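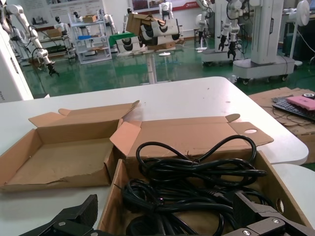
Black cables in an open cardboard box.

Divent drops Plumer after 46 episodes, final run to go out in one lump

TV and streaming

Plumer is finished. Divent confirmed on Tuesday that the fifth series of the slow, odd, much-argued-over drama will be its last, and that all of it goes up on the service at one minute past midnight at the end of March. No weekly release this time. No Christmas special either, which had been half promised.

The announcement was two paragraphs long and came out just after five in the afternoon. It thanked the cast, the crew and "everyone who has spent time at the shop". It didn't say why. Asked, a spokesperson for the service said viewing decisions were "never about one number" and would not give the number.

For anyone who has missed it: Plumer is set in a failing hat shop in a wet town with one railway platform. A family runs it, badly. Somebody dies in the first episode and the will isn't read until the end of the second series. Nothing much blows up. There is a whole episode about a stocktake, and it is the one people always tell you to start with. (Don't, start at the begining.)

It was made by Buchanan, the small production company that had done mostly daytime property shows before this. Forty episodes in the first four series, then six in the last. Divent had wanted eight. Buchanan says the scripts for the other two exist and have been paid for but were never shot.

Will they ever be? "We would like to," said the company. Nothing more than that.

What viewers are saying

Plenty. A petition asking Divent to put the two missing episodes into production had 2,184 names on it by the time this went up. Small beer next to some of the big save-our-show campaigns but then Plumer was never big. It had a late slot on the home page from the start and was never once trailed before anything popular, fans say, and they have kept lists.

The comments under the petition are worth half an hour. Several people say they watched it with a parent who has since died. One says she bought a hat. One man wants his subscription refunded back to the second series, when the opening titles were shortened from a minute and a half to nine seconds. That was a sore point then and still is. The long titles came back for series four after complaints, with a slightly different recording of the music, and there was a row about that too.

Not everybody is sorry. The show had been drifting, even people who love it will say so. Series three took the family abroad for four episodes and lost the rain, the platform, the shop bell, most of what made it itself. Series four put it right but a lot of viewers had gone by then. And the murder plot. Least said.

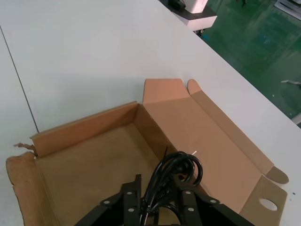

EMWOOD, Tuesday evening

People here heard at the same time as everybody else. Emwood has been the town in Plumer from the first episode, station and all, and the hat shop is a real shopfront halfway up the hill that Buchanan has rented since the pilot. Between shoots the blinds stay down. Visitors come anyway and photograph the blinds.

The production took on 235 people across the five series, going by Buchanan's own tally, most of them for a few weeks at a time and a good many from the town or the villages just outside. Drivers, painters, people to stand on the platform in the rain with umbrellas. When it asked for extras for the market day episode, 1,000 people wrote in. They used far fewer than that and you can hear, in the bread queue on Emwood's high street, exactly who got picked and who didn't.

"I was a man with a parcel," one shopper said outside the chemist. "Twice. Different coat." He had not watched the third series.

The bakery still does the long currant bun that the aunt is forever eating. It was called something else before the show and may go back to being called that. The woman serving said they sell well on Saturdays and hardly at all on other days, and she wasn't going to make any decisions tonight thank you.

There is some worry about the lease. Buchanan's runs to the end of the summer and the company says it hasn't decided what to do with the front. It could be stripped back. The painted sign, the fitted counter, the bell, all belong to the production. A few people in town would like it kept as it is, at least the outside. Others would quite like a shop. The last proper business in there was a shoe mender's and there hasn't been one in Emwood since.

Parking also came up, more than once. On filming days the whole of the lower road was closed and the bus went round by the school. Nobody is going to miss that.

What's in the last series

Six episodes, each a bit under an hour except the last, which runs to 80 minutes. Divent has let out a short outline and it gives away little. The shop gets an offer. The younger brother comes home. The aunt, last seen getting on the wrong train, is found to have been on the right one. One episode takes place entirely during a power cut, and those who were there for the night shoot say it was the coldest week of the whole job.

The stocktake comes back, apparently. Whether that's a full episode or just a scene, the outline doesn't say.

No preview copies have been sent out to reviewers. That usually means a service is nervous, or has stopped spending money, and with Divent it's hard to tell which. The service has cut its drama list twice since last year and has been moving towards cooking contests and live quizzes, cheaper, quicker to make and easier to sell abroad. Two of those start in the same week as Plumer ends. Guess which has the billboard.

Why all at once

This is the bit that has annoyed people most, possibly more than the axe itself. Plumer has always gone out one a week. The slowness was the point, you had seven days to chew over who had moved the ledger. There are groups who meet for it. A pub in Emwood shows each new episode on the back room telly with the sound up and subtitles on, and it has already said it will carry on weekly regardless and ask customers not to blab. Good luck to them.

Divent says releasing the series in one go gives viewers "the choice to enjoy it at their own pace". Fans point out they had a pace.

Earlier series

All four stay on the service for now. The licence for the music in series one is thought to be up for renewal in the autumn and there's a fear the episodes could come down, or come back with different songs on them, as has happened with other shows. Divent did not answer a question about this. Buchanan said it was "not aware of any plan" to remove anything.

No discs. There was a box set of the first two series, long sold out, and second-hand copies have shot up since Tuesday teatime. One was listed last night with the booklet missing and still had a dozen bids on it. If you own one, the booklet has the full family tree in it, including the cousin who never appears on screen.

A soundtrack is a maybe. The composer's publisher has been asked about it so many times that there's now a line on its contact page saying please don't.

Buchanan's next job is for a different broadcaster, three parts, set on a canal. Some of the Plumer crew are already on it. Filming has been going on since before the news broke, so they at least had somthing to go to.

Series five of Plumer is on Divent from one minute past midnight on the last day of March. Series one to four are there now. Petition closes the week after.

Updated to add the running time of the last episode. An earlier version said the pub would show it in the front bar, it is the back room.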